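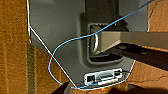 Grey panel with a metal loop in the recess.

My project was on what happens to grandparents when a Defence family gets posted. I picked it because my nan moved with us to Flandesgate when Mum's posting came through (she had 30 days to pack up a house she'd lived in for 41 years!) and I wanted to know if other nans and pops had done the same.

I sent a survey through the Dririsley families' newsletter in August and got 14 replies. Most of the grandparents had stayed put and made do with video calls, but 4 had packed up and gone along. I rang all of those ones, and they loved a chat, so my notes are a bit of a mess. The big headache was finding a new GP, and then getting the old records sent over. Missing their mates came up a lot too, especially on weekends when the parent in uniform was away and they had the kids on their own.
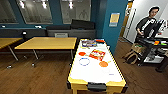 Hanan Boutros told me she'd follow her daughter again tomorrow, "but I'd want my own front door next time, even if it's just a granny flat."

I hadn't asked a single question about housing, which was a bit silly of me, so I went back and added one. Only some people answered it the second time round, and I've put those answers in a separate table at the back.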